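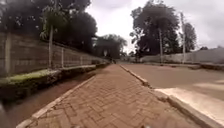 *Brick sidewalk with a curb on the road side, seen over the front of the robot.*

## Enau sidewalk robot – rules for operation

Enau is a ground robot by Sindier for work on public sidewalks. Please read this page before you order, and give it also to the person who will supervise the robot.

**Where it may drive**

- Paved sidewalks with a visible edge on both sides. Brick, concrete and asphalt are accepted.
- Not on the road. To cross one, the operator must take manual control.
- Keep a distance of 600 mm from any curb, open channel or drop.

**Before each route**

1. Walk the full route on foot and note chipped or raised bricks.
2. Mark every driveway on the route map.
3. Test the emergency stop 2 times, once from the remote and once on the body.

**People first**

Pedestrians always have priority. The robot stops and waits – it does not sound the horn to ask for space. Speed is limited to 7 km/h and the customer cannot raise this limit.

**Records**

Keep the drive logs until the next yearly inspection. Our service office in Astanwood may ask for them after an incident.

Order number: 362. The Demirtaş curb sensor set is sold separately.

Page updated October 9, 2024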